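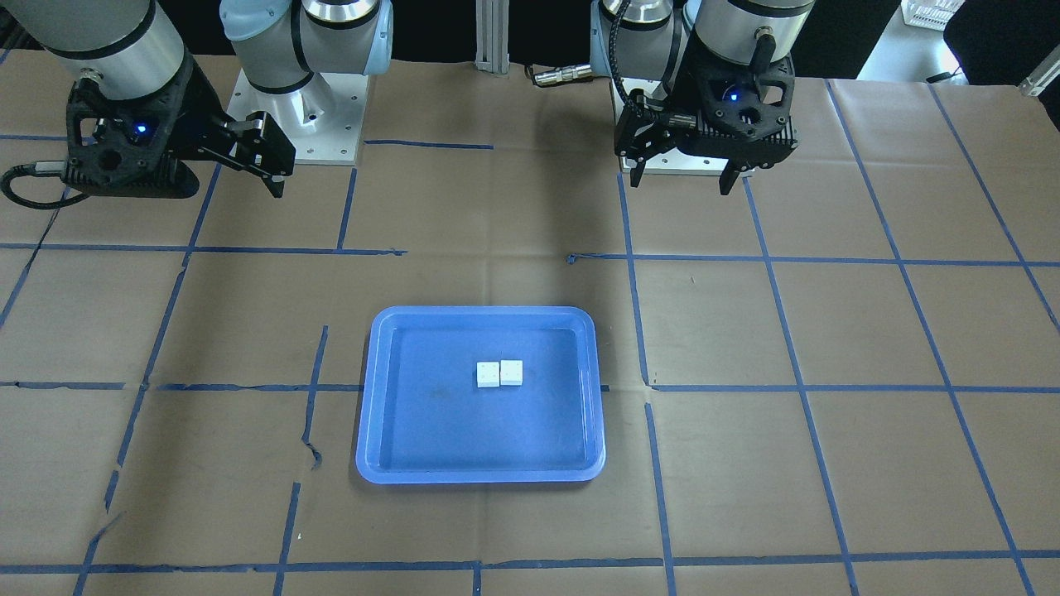
Far edge of the work table, with both arm bases on their mounting plates.

Drollbridge bench gallery: table covering and layout
Posted by Mirjana Vasić, 20/06/2020

These pages record how the benches at Drollbridge are covered and marked. The table is dressed in brown kraft paper, bought from Tomić on the 1074 roll. The paper is replaced when creases start to lift the tape. Each mounting plate is bolted down through the table, and the paper is trimmed to suit. Cables are kept to the sides where possible.

The grid is set out in blue tape, working from the near edge. Lines are pressed down by hand and checked with a straight edge. Tape that has wrinkled may stay in place if the cell can still be read. Scuff marks on the paper are ignored.

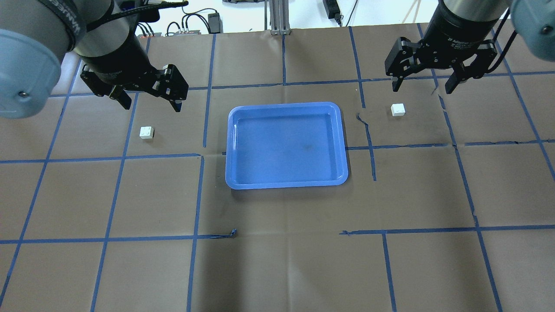

Taped grid with shallow blue tray near the centre and a small white cube to either side.

Trays are stored on the Herno shelving, item 243. Cubes are kept in the drawer beneath. The Grisow bench uses the same layout with a wider cell; pictures of it will be added in September.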